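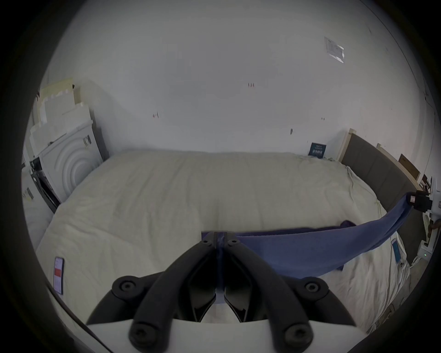

*Photo: Piltelis Laboratory / Goneck project*

**7 November 2024**

# Piltelis team publishes a gentler way of teaching robots to handle bed linen

Anyone who has ever wrestled a clean sheet on to a bed will know that cloth has a mind of its own, and the researchers at Piltelis have spent the better part of two years finding out just how much trouble it can give a machine. They are delighted to announce the first results from Goneck, their project on household fabrics, in which people show a robot what to do by carrying out the job themselves with grippers held in their hands.

The method has been tried at full size, on a real bed with a real duvet, with sheets and smaller pieces of cloth that slide, sag and catch much as they would at home. A demonstrator takes hold of the cloth with the grippers and lifts, stretches or folds it, and the recording of that effort becomes a lesson for the robot. The tools weigh little enough to be used for a whole morning (with a pause for tea, on which the team is quite firm), and most people have the knack of them before the first break.

The new part of the work lies in what happens to those recordings afterwards. Earlier studies at the laboratory treated each demonstration as one long movement, to be copied from beginning to end, and the robot would often lose its way as soon as a corner flopped over or a fold came out thicker than expected. The Goneck method breaks every recording at the moments when the grip changes, so that the robot learns a collection of short actions, and then learns to look at the cloth again before it chooses the next one. The team calls this "regrasp learning", and it has been a cheering thing to watch it come together.

For the results published today, the team gathered 1,165 demonstrations from 9 people, several of whom had never held such a tool before they arrived. The trained robot was then given 290 attempts at picking up a cloth by its edge, pulling it smooth and folding it once across. It completed 50 more of these than it managed with the laboratory's earlier method, using the same arms and the same cloths.

"I was brought up in a house where the beds were made before breakfast, and I'm afraid I took it for granted that it was simple," said Şükran Ertürk, who leads Goneck. "Then you sit and go through the recordings, and you see how often a person lets go, shifts their hold by the width of a finger and carries on without noticing they've done it. Those little changes used to be the bits we smoothed over, and now they are what we teach from. I'm enormously proud of everyone who folded the same blue cloth over and over for us and still came back the next day in good humour."

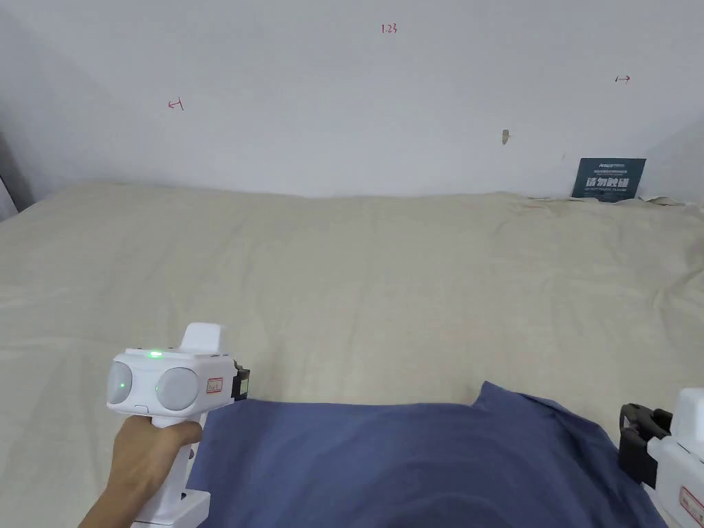

Care was also taken over the less tidy demonstrations. When a fold slipped or an edge was dropped, the demonstrator was asked to carry on and put it right in whatever way felt natural, and these recoveries were kept in the collection. Robots trained with them were noticeably better at rescuing a fold that had started badly, although thick hems still cause difficulty and a cloth that has been twisted right round on itself usually defeats the system altogether. The team would like to be open about both of these, and they are first on the list for next year.

The grippers were built to a design by Beltier, whose engineers visited in July and very kindly changed the shape of the handle after hearing from demonstrators with smaller hands. Support for the work came from the Kahraman Fund, which backs research into technology for people who find housework difficult or painful, and which has agreed to see the project through its second stage. That stage will bring in fitted sheets, pillowcases and, if all goes well, a duvet cover, a job that Dr Ertürk describes as "the one everybody asks us about at parties".

The recordings will be free for other research groups to use, together with the written instructions given to demonstrators and a full account of the attempts that failed. Groups wishing to compare their own methods are warmly encouraged to get in touch, and the team is happy to lend advice on setting up a bed for recording.

**Notes for editors**

Dr Şükran Ertürk is available for interview, by telephone or at the laboratory. Requests for interviews, further photographs and copies of the paper should be sent to the Piltelis press office. Please credit photographs to Piltelis Laboratory / Goneck project.

**Ends**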